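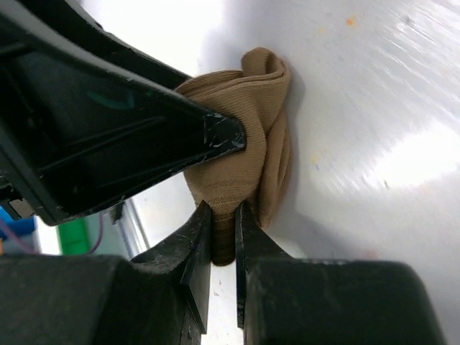
Can a machine take over the folding and sorting of household laundry today? Only for a few small items at a time, at a fixed table, and with a staff member close by to step in.

Progress report to the Nwosu Fund
Household Tasks Program, second reporting period
Submitted by the Cimora project office

1. Purpose of this report

The grant supports a practical review of whether two-armed machines can carry out ordinary chores at a standard a household or a small shop would accept. The first period was spent on site preparation and on agreeing what would count as an acceptable result. This report covers the work from the end of that period through October. It deals mainly with socks, which were chosen as the first garment because they are cheap, vary a good deal in thickness and stretch, and are handled in nearly every home.

2. Work completed

The task has been written down in four steps: pick up a sock from the table, fold or roll it, carry it to a storage box, and set it in a compartment. Each step is scored separately by a member of staff. A trial is recorded as complete only when all four steps are done without a hand entering the work area.

In this period the team ran 52 full trials under the agreed scoring rules. Of these, 39 were recorded as complete. In 10 of the remaining trials the sock was picked up properly and the fold came apart before placement. The other three ended at the first step, when the fabric could not be lifted cleanly.
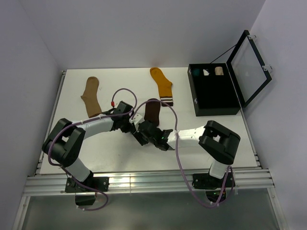
Figure 1. Two-arm work table with socks awaiting folding and the open storage box at the rear.

3. Findings to date

Picking up is the most dependable step. Folding is the least. Knitted fabric shifts and stretches once it is held, and a fold that is sound on the table may open during the move to the box. Socks with a firm cuff gave better results than thin dress socks, which tend to slide. Color made no difference to the scores.

Speed remains well short of what a household would expect. The median time for a complete trial was 15 times that of an adult doing the same work by hand. The project office does not regard this as a serious concern at the current stage, as a machine working overnight need not be quick. Reliability matters more. A user who has to check every compartment in the morning has been spared very little work.

Pairing has not yet been attempted. All trials so far treat each sock as a single item, and the figures above should not be read as evidence that the machines can match a mixed load.

4. Shop-floor work

The Rovska retail site has agreed in principle to host a short trial of restocking small packaged goods. The site visit took place as planned and the floor space is suitable. Terms for insurance are still under discussion, and the start has moved into the next period. This is the only milestone now behind schedule.

5. Changes to the plan

Dromon, the supplier of replacement finger parts, has lengthened its delivery time. The project office has placed one larger order in place of two smaller ones — the total cost is unchanged — and asks the Fund to note that this spending falls earlier than budgeted. No other change to the budget is requested.

6. Next period

Work will continue on the folding step, with the same scoring rules so that results can be compared. Hand towels will be added once the sock trials reach the agreed completion rate. A first set of pairing trials is planned, using socks of clearly different colors. The next report will include the full trial log as an annex, together with the signed agreement for the Rovska site if it is in place by then.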